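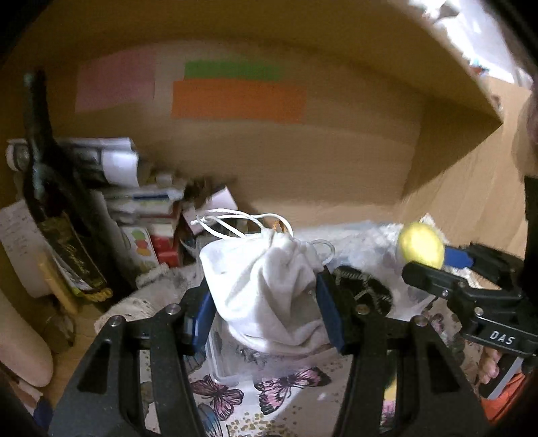 Why does my Ollarero account still show the old mailing address after I changed it?

The address on file is updated overnight. Orders placed before the update keep the address that was entered at checkout.

Ticket 3000-113
Opened: 12/23/19
Assigned to: Amber Goossens, Account Services
Status: Closed

Customer reports that two statements were sent to a former address in Dratow. The new address was entered in the account profile and saved without error.

Action 1: Profile record reviewed. New address present.
Action 2: Billing record reviewed. Former address still present. The records were not linked when the account was moved from the Lambrechts system in July.
Action 3: Records linked and billing address corrected. Both statements reissued.

Customers with the same problem should reply to this ticket within 15 days and include the account number.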